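Handout 11: Notes from the Ridgeway open day
Shares 13 | Comments 11

Hello again everyone, and thanks to all of you who made it out to Ridgeway in September. For those who couldn't come, I've written up the main points here, and for those who did, I hope these notes fill in whatever you missed while you were queuing for a coffee (I saw you, and I don't blame you one bit!).

Our host was Callum Tosh from Pretach, who looks after the handling cell they call Lovarside. He was very generous with his time and happy to be interrupted, so we interrupted him a great deal. The cell has a single arm with a two-fingered gripper and a small camera mounted close to the fingers, and it had been set up to pick bottles and place them on a bench. Callum told us they had logged 1,992 grasp attempts before the open day, 854 of them on clear plastic, and he was quite frank that clear plastic was his least favourite material in the world.

You'll remember from our sensing lecture that a transparent object gives a camera very little to hold on to. The surface behind shows through, the highlights shift as the arm moves, and the edges fade into whatever colour the bench happens to be. The label is often the friendliest part of the whole bottle - it's opaque, it has strong contrast, and it bends in a way that tells you something about the shape underneath.

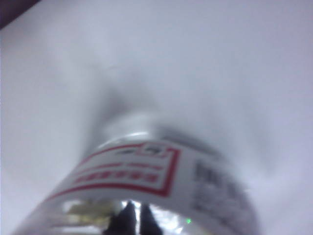
Fig. 1. Wrist camera view with the gripper fingers at the base of a clear bottle. Note how the red border bends with the label.

Have a good look at the figure before our next tutorial and think about which features you would trust at this range. The red border is still easy to pick out, while the black print beside it has smeared past reading. I'd also like you to consider the bright glints in the lower part of the bottle, and what a simple threshold would make of them.

Somebody asked whether a second camera would help, and Callum said yes, for planning the approach, but that a fixed view can be blocked by the arm itself at the very moment you want it. We had a lovely long chat about that one, and I'd encourage you to read the Nerkwood notes on occlusion if you haven't yet.

For the tutorial, please bring half a page on how you'd check a grasp without relying on the camera alone. Sketches are very welcome, and neatness doesn't matter.

Comments 11 | Share this handout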